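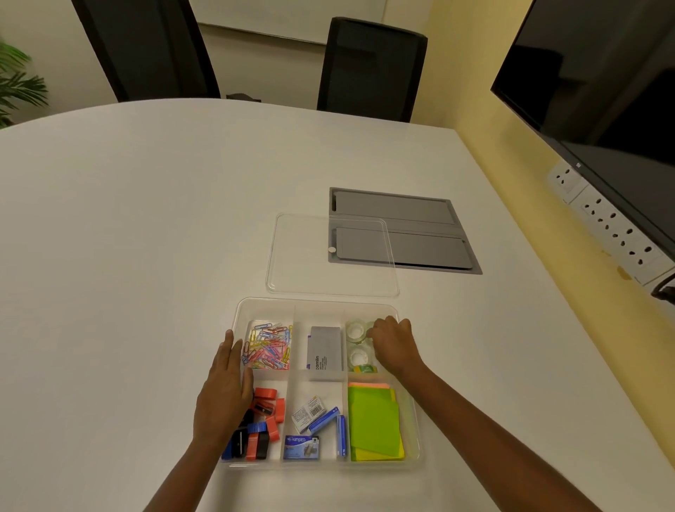 I want to write down what went wrong with our desk sorting robot in February, while I still remember the details. It is a long thread, sorry. The task sounds very easy: take a thing out of the organizer tray, put it on the table, later put it back. A person does it with one hand holding the tray and the other hand already at the tape rolls. But look at the lid. It is clear, it lies flat on a white table, and part of it is over the grey cable box that is built into the table. Almost the whole story is about this lid.

Some background first. I work at Prorkirau, in a small team. We teach a two-arm robot, we call it Grimine, to do small office jobs. First people do the job with their own hands and we record them. Then the software learns from the recordings, and then the robot tries the same job at the same kind of table.

We had 200 recordings for the tray task. I was rather proud of them. Good variety of objects, clean hand movements, very few drops. I checked many of them myself in the evenings.

The first tries on the robot went well too. Sticky notes, fine. Tape rolls, fine. Paper clips are terrible for every gripper in the world, so we left them for later.

Then came run 253. I will not forget this number soon.

The robot had to take one tape roll and put it down to the side of the tray. The left arm held the tray, the right arm took the roll. Everything normal. It moved the roll to a free place on the table, went down, and did not stop going down.

The free place was the lid. Grimine did not know that there was a lid.

For those who do not work with this: our depth camera sends out a light pattern and measures how it comes back. Clear plastic lets most of it through. So in the depth image the robot had a flat table with nothing on it, and one small strange dent where the lid was over the flaps of the cable box.

The lid is only a few millimeters above the table. This alone should be a small thing. The arm touches a little early, the force sensor feels it, the arm stops, opens the gripper. We have tested that many times with boxes and books.

This time the roll came down on the rim of the lid, with the edge of the roll. The lid slid. When it slid, the force became small again, and the controller understood this as "contact lost, continue down". Then it pushed again, the lid slid again. Push, slide, push, slide.

At the third or fourth push the lid had moved so far that one corner went between the two flaps of the cable box and opened one of them. And now the arm was pushing a tape roll and a plastic corner down into a hole with power sockets in it.

Thắng Châu was standing next to the robot with the stop button in his hand. He pressed it. The arm stopped. The lid had a crack from the corner to the middle, the flap had a bent hinge, and no person was hurt. I want to say this clearly since two people have already asked me in private messages.

Still, I did not like it at all. The crack is nothing, a lid costs less than a coffee. What I did not like is that the robot did not stop by itself. A person stopped it.

We made a rule that evening: no robot runs until we can say in one sentence why the automatic stop did not work. I recommend this rule. It is annoying and it saves you from "let us just try one more time and see".

Zohreh Arabzadeh read the force log, all 2000 lines of the last part, line after line. She found the sentence. "The stop needs the force to be high for a continuous time, and the sliding lid reset the clock again and again."

So every push was counted as a new first push. On a heavy box it never happened, as a heavy box does not run away from you. All our test objects were heavy or stuck to the table. We had tested the stop with polite objects only.

I wrote that stop condition. I remember that I added the waiting time on purpose, so that small vibrations would not stop the arm for nothing. At that time the false stops were our biggest complaint. I fixed the complaint and made a hole in the safety at the same place.

Second problem, and for me the more interesting one: why did the robot choose the lid as a free place?

I went back to the recordings. In the recordings the people see the lid, of course. Some put things next to it and some put things right on top of it. A roll of tape on a plastic lid is no problem for a human hand. We feel it move, we let go, done. We do not even notice that we decided something.

So the robot learned "on the lid is a good place to put things". This is true for the people. For an arm which cannot see the lid and feels only up and down force, it is not true.

Yuzhen Mao said we should simply remove the lid from the table, in the recordings and in the robot runs. I understand it. It would take one minute. But then we have a robot for tables without lids, and the next clear thing will be a water bottle or somebody's glasses.

We discussed this for a long time, longer than we should. In the end we did both. For now the lid goes away during robot runs. For the recordings it stays, and we mark its place by hand, so the software has a chance to learn what the edge of clear plastic looks like in the color image. The color camera does see the corners, only very weakly. White table, clear lid, it is almost a bad joke.

Changes we made so far:

The stop now adds up the force over a time window. If the contact is lost for a moment, the clock does not go to zero.

There is a lowest height for the hand, calculated from the table surface. The hand may not go under it for any reason. It sounds so obvious that I am a bit ashamed to write it. We had one before, but it was taken from the depth image, and over the cable box the depth image had that dent.

The cable box is now a forbidden zone in the map. Nothing is put down there and the arms do not go low over it.

The sockets in the table are switched off before a robot run. Aoife Cullinane from the building side showed us which breaker it is. She also asked why we had not asked her before, and I had no good answer.

The wall sockets under the TV are far enough from the reach of the arms. We measured it anyway.

What I would like to ask the people who follow me: how do you test a force stop with objects that slide? Zohreh made a small test set from thin things: a lid, a plastic folder, a wet sponge, a ruler on top of two pens. It is a nice set, but it is only what we could think of, and the problem with such sets is exactly the things you could not think of.

A reader asked if a better depth camera would solve it. Partly. We borrowed another one, from the Zilov project, and it sees the rim of the lid but not the flat middle. With two views from different sides it gets better. I would not trust my hand to it.

Another question was whether the person with the stop button was too slow. No. From the first push to the button it was a short time, and Thắng was watching the tape roll, as he should. From his side the lid was hard to see also for him. I think this is a point people forget: what is hard to see for the camera can be hard to see for the operator too, and then both of your protections are weak on the same object.

We now put a strip of colored tape on the edge of every clear thing when a new operator is learning. Xiaoqing Kang does not like this, she says the robot will learn the colored strip and not the plastic. She is right. So the strip is only for training the people, and those runs are not saved for the robot.

We started again last week, slowly, with the arm at a low speed. The first day only sticky notes. I was more nervous than at the very first run in my life. It stopped by itself on the sliding folder, on the ruler, and on the sponge. On the sponge it stopped a little late, and we are still looking at why.

The cracked lid is on my shelf now. The bent flap is still bent, the new one is ordered.

If someone wants the description of the new stop condition, write to me and I will send it. It is one page, and I would be glad if somebody finds the mistake in it before the robot does.

Small correction to my post about the recordings: I wrote that I checked many of them myself. I checked if the hands were visible and if the object was not dropped. I did not check where the objects were put down. We are now going through all of them again for this, and Yuzhen has the first half.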